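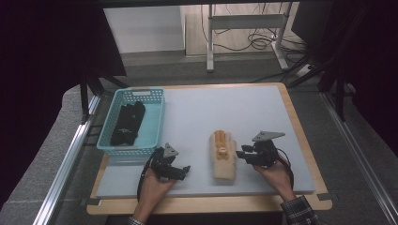 Tondberg Pair, hand-held grippers, kit

Price: £284 the pair, in bits. £641 built and tested by us, which tells you what we think of our evenings.

Two black grippers with jointed fingers, one for each hand, and a flat grey plate on top of each for the tracking. You hold them from underneath and pick things up with them, slowly at first and with some bad language. The recordings go to your robot arm, which learns from your example, so try to set a good one.

The Pair started in the shared workshop at Pinine, where Shahram Kordestani wanted an arm that would tidy his bench and Ji-hoon Wi wanted Shahram to tidy it himself. The arm is still learning. We have high hopes for one of them.

What you get
Two gripper bodies, printed, fingers fitted
Two triangular top plates
Two black cables
12 spare finger pads (you will lose four under the fridge)
Build notes, now with the pages in order

What you need
A screwdriver, a free afternoon and a table you can get at from the front. We work on a pale blue-grey board with dark curtains either side, but a kitchen table will do if the family eats late. Soft, fuzzy things and a folded cloth in a plastic basket are good to start on. Leave the eggs until April.

How many goes does it take?
Ours wanted over 200 before it could manage a cloth. Yours may be brighter.

Will it fit my arm?
It fits the Aubert and the Hasusel with the plates in the box. For anything else, send us a drawing of the wrist mount, with measurements. "Quite big" is not a measurement.

Left-handed?
You get one of each. Carry on.

Built pairs are made to order. Kits go out by second-class post. Returns accepted if the screws are still in the bag.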